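# Questions people ask us about recording for the Galus set

We get more or less the same handful of questions every time a new group starts, so Stavros and I finally sat down and wrote out the answers. If yours isn't covered, please just ask one of us. We really don't mind!

**What are we collecting, exactly?**

Short runs of the arm putting a shape into a board, each one guided by a person from start to finish. We call one run an episode. The learning system gets the camera views and the joint positions, and from those it tries to work out what you would do next. A good set for one shape is 228 episodes, spread over as many different people as we can talk into it.

**How long does one episode take?**

Roughly 15 seconds once you have the hang of it, and quite a bit longer on your first morning (mine were dreadful, so take heart). Please don't race. A hurried run teaches the arm to be hurried, and then we all have to watch it fling things about.

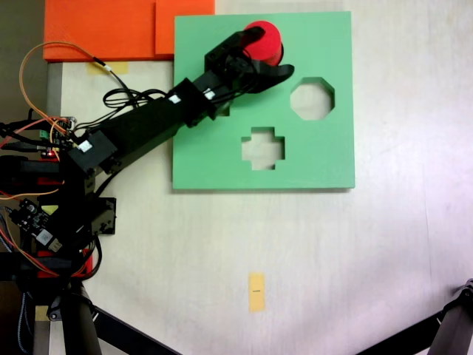

**What if I miss the hole and have to try again?**

Keep going, as long as you get there in the end. A little fumble followed by a calm correction is very useful to us, and the Clarkbridge set had far too few of them, so the arm there would get stuck the moment anything went a bit wrong. If you drop the piece and it rolls out of reach, stop the recording and mark it as "dropped." Don't delete it. Liviu sorts through those himself.

**Should I move the board between episodes?**

Yes, please, a little each time. Slide it an inch or two, or turn it a bit. Leave the tape on the table alone, though, even if it looks scruffy. After 27 episodes, swap to another piece and carry on.

**Can I lean in to see better?**

Try not to while you're recording. Your shadow falls right across the table, and we once had a whole afternoon's work from Pikonari that only made sense if you knew where Ignacio had been standing. Between episodes you can lean in all you like.

**The arm feels jerky. Is it me?**

Maybe, but check the cables first. If they pull tight when the arm reaches out, pause and give them some slack, then do one practice run with the recording off. If it's still jerky after that, call Liviu Ardeleanu or Stavros Panagiotou over before you save anything more.

**Do I need to write anything down?**

Just your initials, the shape, and anything odd you noticed, in the notes box on the save screen. "Sun came out halfway" is a perfectly good note.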